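Can a Machine Fold My Laundry Yet?
Student project report
Ekua Agbenyega, Rommel Catacutan, Bernice Darko
16/01/2020

Our question sounds simple: which chores at home or in a small shop could a machine take over today? We made a list of 17 chores and asked of each one what a pair of robot fingers would have to do. Dishes and floors get plenty of attention already, so we picked cloth. Everybody in the group hates folding, and it turned into the most fun part of the whole semester!

Cloth is hard for machines. A mug has the same shape on Monday as it had on Sunday, so a program can learn where the handle is. A cloth gets a new shape every time you touch it – pick it up by the middle and all four corners vanish into the folds. A person sorts this out by feel and never thinks about it.

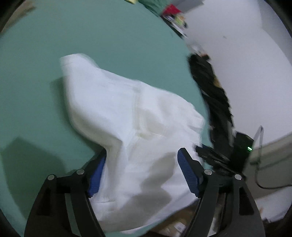
Figure 1. White cloth held up between the two blue gripping pads, with the green table behind.

We worked with a two-finger hand-held gripper, which limits you to the same pinch a simple robot would have. After a few tries Bernice said she missed her thumbs (so did we all). Getting hold of the cloth was easy. Finding a corner was the real job, and with just two fingers you mostly have to put the cloth down, spread it and start over.

Comfort Zakaria, who runs the Essien laundry shop, let us watch a morning shift. She folds a towel in 8 seconds while talking to customers. She would gladly hand over the sorting and carrying, but she wants to keep the folding until a machine can do it at her speed.

Our answer for cloth is "partly". Lifting and moving it look doable now, and neat folding of a random pile still needs a person. In October we want to try again with stiffer fabrics and a second gripper, so that one can hold while the other searches for the edge.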